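Nanalmont Technical Annex
Service Robotics Lab, Handout 6: Looking After the Drawer Cell
Read before October. The handout is short because the last one was long and came back with coffee rings and no other evidence of use.

1. What the cell is

The drawer cell is one mobile arm, one dark cabinet under a shiny counter, and a controller from Grecu that we bought used. The job is to open a drawer and close it again. A toddler can do it. The cell can do it too, provided that somebody has gone through the checks in sections 2 to 4 with their mind on the task.

The cell keeps a cycle count. At the end of last term it stood at 1647. Write the current number in the log when you start and when you stop. Do not reset it to zero to make your session look tidy.

2. Before you power the arm

Walk around the base once. Look for cables, chair legs and your own bag. The base has to stand square to the cabinet, and the carpet doesn't help: carpet gives, and a base parked at lunchtime may have settled a little by three. Check it with the square, not with your eye. Your eye wants to go home.

Then push every drawer in by hand until it stops. The drawers in this cabinet creep. One that sits proud of its neighbors will take a knock from a fingertip sooner or later, and the fingertip is the part we pay for.

Leave the room lights as you find them. The countertop throws back whatever is overhead, and the camera has been known to take a bright spot for the edge of something. If you change the lights, you redo the calibration. This rule has done more to preserve the lighting than any sign we ever put up.

3. The approach pose

Bring the arm in at 73 millimeters per second and stop short of the drawer fronts. The fingers should point down, with the wrist clear of the lip of the counter.
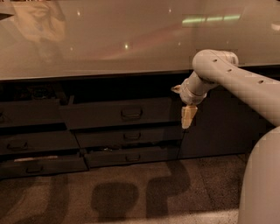

From there, jog in small steps only. The pulls are recessed, so there is no bar to hook and very little to forgive you. If the fingers meet the panel early, back off and check the base again before you touch the taught point. Nine times out of ten the taught point is fine and the base has moved. The tenth time it is also the base, and you measured it wrong.

Teach points are stored in the Namitetti pendant software under names. Please use names a stranger could follow. We currently own a point called "good one" and a point called "good one REAL," and they are not in the same place.

4. The pull

Contact force is checked on the bench gauge before every session. Set the grip limit to 300 on the controller scale. Lower than that and the fingers slide off the drawer front; higher and they hold on nicely while the arm slowly drags the cabinet toward the door, an event the class of two years ago will remember.

Pull straight. Any twist in the wrist loads one runner more than the other, the drawer racks, and you will hear it. Stop at the first squeak. Do not increase the force to see what happens — we know what happens, and Brollach charges for the visit.

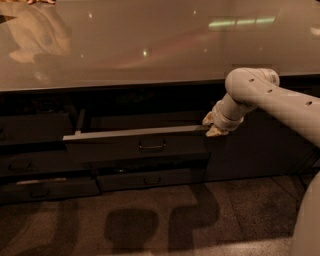
Brollach, whose service desk was sent a draft of these notes, replied that most of the damaged fingertips they get back were hurt on closing, and asked us to say so in larger letters. The pads wear on the inside face, they added, where a quick look from above misses it, so the fingers should come off for inspection and go back on with new screws.

We have no larger letters. Consider it said. Closing speed is half the opening speed, and the pads come off every 227 cycles whether they look tired or not. Old screws go in the tin marked OLD SCREWS. They do not go back in the gripper, even if you are one short and the cabinet of new ones is locked.

5. Shutting down

Close the drawer under power, retract to the approach pose, then park. Brakes on before the main switch. If the arm sags when the brakes take over, note how far and on which joint, and leave the cell tagged out.

Fill in the log in pen. "Ran OK" is not an entry. Give the start count, the stop count, anything that squeaked and anything you adjusted, including the things you adjusted and then put back.

For next session, bring your own 2.5 mm hex key. The lab set has every size except that one.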